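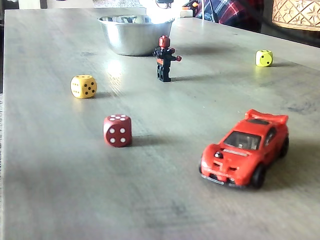

Wekico opened its Plimport test lab to visitors in February 2022, and I signed up the minute the page went live, mostly for the afternoon session on how to write a task so that a second lab can repeat it. I had expected slides. We got a ring binder, a stopwatch and a lot of arguing, and I loved it! The first rule in the binder covers object sets: every item gets a short name that a stranger would understand, fixed before any trial starts. "The die" is banned as soon as there is more than one on the table, so you write yellow die, dark red die, pale yellow-green die. "Bowl" is fine while there is a single steel bowl. The red car has to be "toy car" in full, because somebody's log once said "car" and a reader at the Wanumbridge site went looking for a cart.

## Start positions

This was the part I'd come for. The house rule is that the layout gets written down before the arm is enabled, and the person who sets it up can't be the person who signs it. Facing direction counts too. If a sports car points toward the operator's lower left, the sheet says so, and a minifigure is noted as standing or lying (a fallen figure is a different task and gets its own line).

They also make you record the light. Glare near a shiny bowl and long shadows off small objects can change a result, so the sheet has a box for window light, a box for lamps and a box for "strong shadows, which way." I'd never thought to log that, and I've been running trials for years.

## Counting a failure

The Keane protocol, which is what the lab calls its in-house procedure, asks for 30 attempts per task, with resets by hand after each one. A touch without a lift is a fail. A lift and a drop outside the bowl is a fail with a note. Nothing gets thrown out afterward for being "weird," and if you stop early the whole block is void. Strict, but it makes the numbers so much easier to compare.

## Safety bits

- Hands off the table until the arm shows paused
- Speed limit set to 200 mm per second for any session with visitors
- One person on the stop button, doing nothing else
- No more than 4 people inside the taped line

I got a turn on the stop button and took it very seriously.

The binder is getting a new edition in December, with a longer chapter on resets. Bring a pencil if you go, pens aren't allowed past the tape, and the parking lot behind the building is free.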